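Spent the month of February collecting demonstrations for the two-arm table at Silline. Writing up a few notes while I still remember them. Thread.

1/ The task is desk clutter. Pens, clips, small blocks, other bits you'd find in a drawer. The arms have to pick things up and sort them. Yurani Ñahui wrote the task sheet and I did most of the driving, with Jhair Giraldo taking the evening shifts.

2/ We finished with 3707 recorded episodes. Of those, 832 got thrown out or sent back for relabeling. That's more than I wanted. Most of the bad ones came from the first week, when the three of us were each doing the handoff a different way.

3/ So we wrote down a rule. The arm closer to the item picks it up. If it's a toss-up, left arm goes. Boring rule, but the episodes got a lot more alike after that, and the Prurik model (our name for the policy we train on this) stopped dithering in the middle of the table.

4/ Resets take longer than the episodes do. You drive for less than a minute, then you walk over, scatter the items again, check that both arms are back at start, type in the layout number. I'd budget for that up front next time.
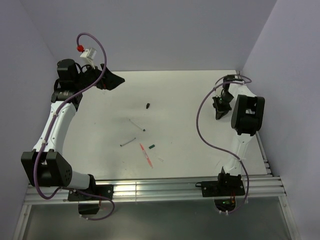 Both arms over the table, small items in the middle. Purple lines are the cables.

5/ Thin things are the hard part. A pen lying at a slant is fine once you get the wrist turned to match. A wire paper clip on a white top is rough, for the driver and for the model. I missed plenty of clips on the first try.

6/ We kept the misses, by the way, as long as the driver recovered and finished. Yurani argued for this and I was against it. Her point was that the model will miss too, and it needs to see what a second try looks like. After the first training run I came around.

7/ Cable slack matters. Too little and the wrist pulls at the end of its reach. Too much and you get a loop hanging down where you want to work. We moved the ties 2 times before I was happy with it. If you change the routing partway through, log it.

8/ Someone from Clunberg asked if we randomize the item angles with a script. We tried it. People ignored the script by lunchtime and just tossed the stuff down, so now we toss it down and save a still of the start layout. Works well enough.

9/ Next up is the Suwannarat set, same table, softer items – cloth, string, rubber bands. Jhair has started on the task sheet. I'll post the episode format notes when I've cleaned them up, probably a separate thread.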